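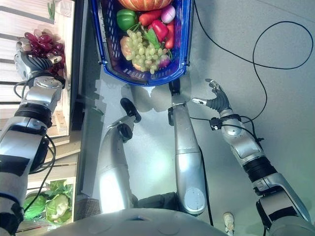
Every May the same advice comes round again: eat with the seasons. It is printed on the paper bags at my greengrocer's, it is the theme of the Thursday cookery column, and Kastriot Krasniqi has now stretched it into a book of 121 recipes, with a stern little introduction about the wickedness of winter tomatoes. I have cooked from it. The recipes are good. The introduction I don't believe.

The claim, as far as I can pin it down, is that food eaten in its proper month tastes better, costs less and does less harm to the world. Each of those may be true of some foods in some places. What bothers me is how quickly they get rolled into one, so that a person buying grapes in March feels she has failed three tests at once.

Start with taste. A strawberry picked ripe down the road is a fine thing, and I won't argue. But half of what we eat isn't like that. Onions, carrots, apples and squash have always been put away and eaten months later, and my grandmother, who grew up outside Fleton and is often held up by the family as a model of seasonal living, spent most of the year eating out of a cellar. She would have swapped the lot for a lettuce in January.

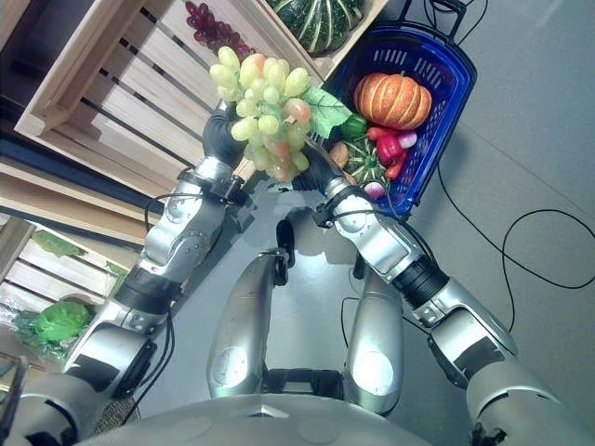 Then there is the money. Krasniqi says his household spends less now than it did before, and perhaps it does. He also has a garden, a chest freezer and a job that lets him be at home in the afternoon to pod beans. I tried his plan for 12 weeks. I spent more, mainly because I kept buying things I didn't know how to cook and then buying supper as well. A 700 gram celeriac is no bargain if it goes soft at the back of the fridge.

The third claim is the one people lower their voices for. I'm not a scientist and I distrust anyone who settles this sort of thing with one number. Still, it seems plain enough that a crop grown in sunshine and brought some distance might do less damage than the same crop grown nearby under heated glass. It depends on the crop, the lorry and the glass. "Seasonal" on a paper bag tells you none of it — and it often doesn't say whose season is meant.
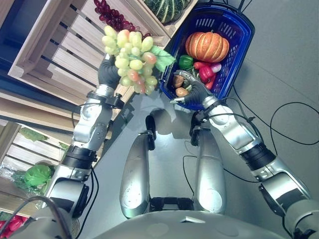 Whose calendar is it, anyway?

My neighbour Spyros Halilović has the chart on his kitchen wall, the one from Bošković with a ring of little painted vegetables. By that chart, April allows him very little. He ignores it and makes aubergines all year, as his mother did in a much warmer place. I can't see what he is meant to be ashamed of.

I would keep some of it. Buy the asparagus when it's cheap. Ask where things come from, and notice when the shop doesn't know. But I'd like the scolding dropped, and I'd like the next cookery writer to show me the shopping receipts before the sermon.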